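4.2 Gripper comparison in the bin

Two grippers were compared on the same arm: the Leten parallel gripper, used in our earlier work, and the Cernon, whose longer fingers were expected to reach objects lying close to the bin walls. Controller gains, approach speed and the grasp planner of Bang and Pan were left unchanged between conditions. Each gripper made 60 attempts, and objects were returned to the bin by hand after every 20.

The Cernon completed 70 percent of its attempts. Most of its failures occurred near the walls, where the planner rejected steep wrist angles to protect the external wiring. Cable routing therefore has to be treated as part of the gripper under test - a point that is seldom reported. The loop must leave enough slack for wrist rotation, yet it widens the space the tool needs inside the bin and can block an overhead view of the fingers (Figure 2).
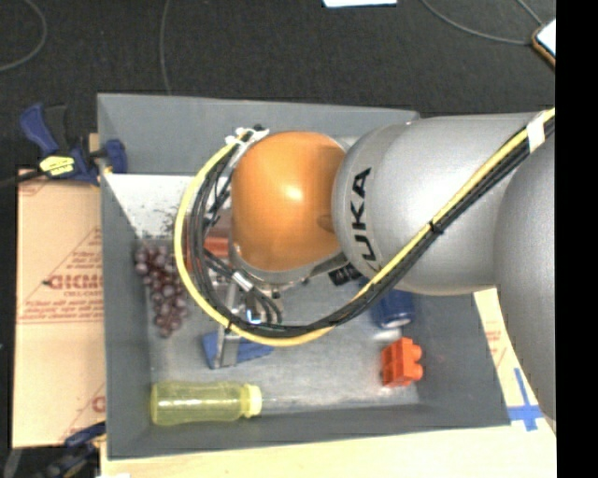

Figure 2. KUKA arm reaching into the gray bin, with the cable loop passing around the orange joint cover above the gripper. Objects in the bin include grapes, a bottle lying on its side and a toy building block.

4.3 Controller settings

The Jandeck controller was run in position mode for all attempts reported above.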